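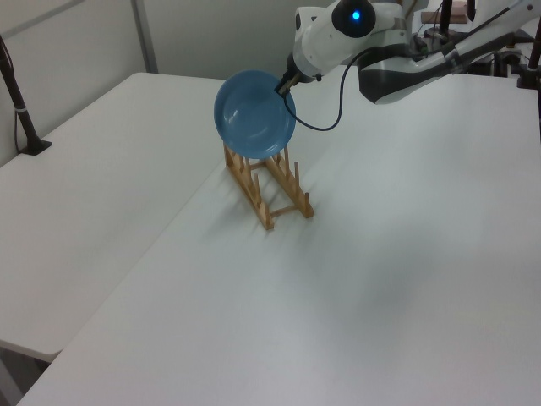 Seit Januar spülen wir wieder von Hand. Geplant war das nicht. Unsere alte Wulex hatte schon den ganzen Herbst so ein Geräusch gemacht, ein Mahlen mit kleinem Seufzer am Schluss, und irgendwann stand ich abends in Socken in der Küche und die Socken waren nass. Der Monteur kam, legte sich vor die Maschine, sagte eine Weile gar nichts und nannte dann eine Summe, 300 Euro, ohne Gewähr, dass es damit getan sei. Ich habe ihm einen Kaffee gemacht und gesagt, wir überlegen es uns. Wir überlegen noch.

Nun muss man wissen, dass ich mit dem Spülen aufgewachsen bin. Bei meiner Großmutter in Triltholm gab es nach jedem Essen diese halbe Stunde, in der die Frauen (und mein Onkel, der als Einziger der Männer gerne abtrocknete) in der Küche verschwanden und die Tür halb zuzogen. Dort wurde alles besprochen, was am Tisch nicht besprochen werden durfte. Wer sich trennte, wer Geld brauchte, wer den Fisters den Zaun umgefahren hatte. Ich durfte die Löffel abtrocknen und habe mir Zeit gelassen, 34 Löffel können sehr lange dauern, wenn man zuhören möchte!

Vielleicht habe ich es deshalb gar nicht so schlimm gefunden, als es wieder losging. In den ersten Tagen haben wir natürlich geschimpft, vor allem über die Auflaufform. Aber dann stellte sich so etwas wie eine Ordnung ein: zuerst die Gläser, dann das Besteck, dann Teller, und die Töpfe macht, wer das Rezept ausgesucht hat. Letzteres hat unseren Speiseplan mehr verändert als jedes gute Vorhaben der letzten Jahre, es gibt jetzt auffallend viel Brotzeit.

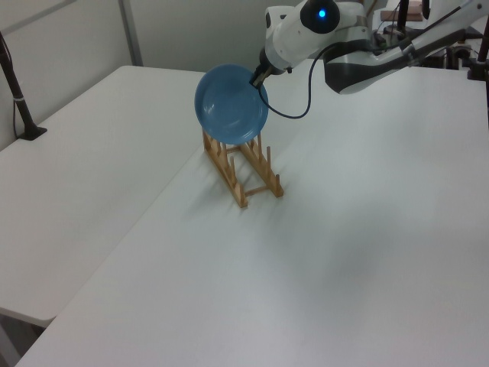 Blauer Teller über dem hellen Holzgestell

Und man redet wieder. Neulich waren Ludivine und Fabrice zum Essen da, es gab die Linsen nach dem Zettel von Le Goff, unserem Gemüseladen, der zu jedem Einkauf ein Rezept in die Tüte steckt, und danach wollten beide unbedingt helfen. Normalerweise wehre ich so etwas ab – Gäste sollen sitzen –, aber diesmal habe ich einfach ein Handtuch hingehalten. Wir standen zu viert in einer Küche, in die eigentlich nur zwei passen, Fabrice erzählte von seinem Vater, dem es nicht gut geht, und ich glaube, am Tisch hätte er das nicht erzählt. Man schaut beim Abtrocknen ja auf das Glas und muss niemanden ansehen. Es wurde halb zwölf, bis sie gingen.

Ein paar praktische Dinge, weil in den Kommentaren beim letzten Mal danach gefragt wurde: Ich nehme wirklich wenig Spülmittel, und die Handtücher sind altes Leinen, das kein bisschen fusselt. Holzlöffel kommen bei mir nie ins Wasser zu den anderen, die werden kurz abgebürstet und quer übers Fenster gelegt. Das Wasser wechsle ich vor den Töpfen, auch wenn es lästig ist. Und Gummihandschuhe habe ich dreimal angefangen und dreimal wieder gelassen, meine Hände riechen danach wie ein Schwimmbad.

Ob wir dabei bleiben? Mein Mann hat sich neulich Prospekte geholt, sie liegen auf dem Brotkasten, und ich habe meinen Einkaufszettel auf die Rückseite des obersten geschrieben. Im Sommer kommen die Kinder mit den Enkeln für zwei Wochen, da sprechen wir uns wieder. Bis dahin würde mich interessieren, wie das bei euch war: Wer hat gespült, wer hat sich gedrückt, und worüber wurde geredet?

1347 Mal gelesen | 34 Kommentare | 2 Mal geteilt
Beitrag drucken | Per E-Mail versenden

Kontakt | Impressum | © Alle Texte bei der Autorin | Nach oben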